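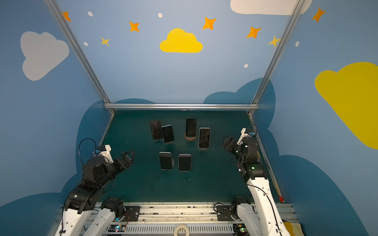 Trornex Phone Reuse Project
Progress report to the Wesisero Fund, August

Work this period was on sorting donated smartphones and choosing a stand for the lending desk. The grant covers 1,000 phones over the full term. Intake is on schedule and the backlog from spring has been cleared.

Stands. We are comparing a round wooden stand with small grey holders. The wooden one is easier to pick up and wipe down. The grey holders take less space on the shelf, and staff prefer them for that. Phones left leaning without a stand slid down during handling, and we want every phone on the desk in a holder before it opens. Prukico has quoted for 30 grey holders, with delivery in 4 weeks. We have not placed the order.

Sorting. Phones are checked with the screen off first, for cracks and scratches, and then charged and switched on. Dark frames hide wear more than pale ones, so Meifang Meng has added a second look at the edges under a desk lamp. Seven phones were moved from the lending group to parts after that second look.

Spending. Supplies are under budget. Shipping is over, mainly from the Catacutan collection point, where boxes came in half full. We have asked them to hold boxes until they are packed.

Next period. Order the holders, finish the label sheet and open the lending desk. We request approval to move the unspent supplies money to shipping. A revised budget page will follow by email.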